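April, bench 2, gripper swap notes

Started 6:something, Cecilia already had the old parallel jaw off. Plan for the session: same basket pick, three tips, fixed cam only, no wrist cam until Gijs gets the new cable made.

Tips:
Griltari soft fingers (the short ones)
Astirik parallel, rubber pads
Astirik parallel, bare metal, as baseline

Controller is the Bakker box for all of it. Speed cap at 68 percent, left it alone the whole time so the runs can be compared. Gijs wanted to go faster. No.

Griltari first. Good on the soft stuff, closes around it and doesn't care much about angle. Bad near the basket wall. Fingers are fat, they bulge out when they close and rub on the rim. Twice it dragged the basket a bit and then every pose after that is off. Need to re-zero when that happens, I forgot the first time so throw out run 6.

Rubber pads: much thinner, gets down by the wall ok. Squeeze force is the problem. Default closes to 500 on the controller's own scale (still don't know what unit that is, the manual says "counts", thanks) and that squashes a soft item flat, then it slips out on the lift. Cecilia dropped it in steps until the item stayed put. Value is in the shared sheet, tab 2. Don't change the default in the config, the Tarnia people use the same file.

Bare metal: slips. Stopped early.

Approach direction matters more than I thought. Coming in from the right side at rim height is asking for it. Go up first, over, then straight down. Gijs is rewriting the waypoint so it clears the rim whatever tip is on.

Camera: soft item close to the front wall is the hard case. Rim hides the lower part of it, detector only gets the top and puts the grasp point too high. Closed on air a few times becuase of this. Options: raise the fixed cam, or add an offset in z when the box touches the rim line. Trying offset first, its cheaper.

Todo
- re-run Griltari with basket taped down
- Gijs: cable, waypoint
- ask Cecilia if long fingers are still in the drawer
- log tip name in the file name!! had to guess on two of them

Pads stay on for now. Front wall case again after lunch with the offset in.
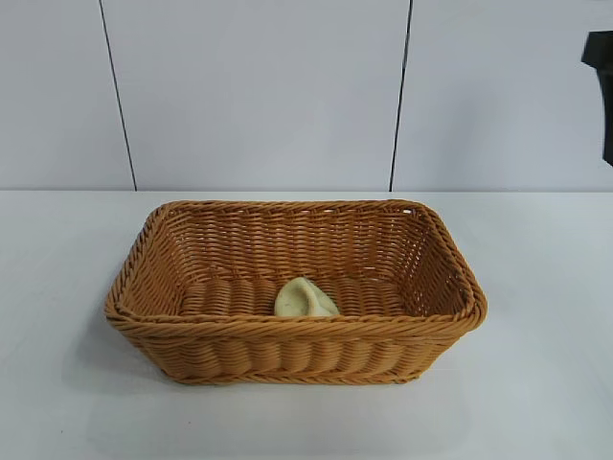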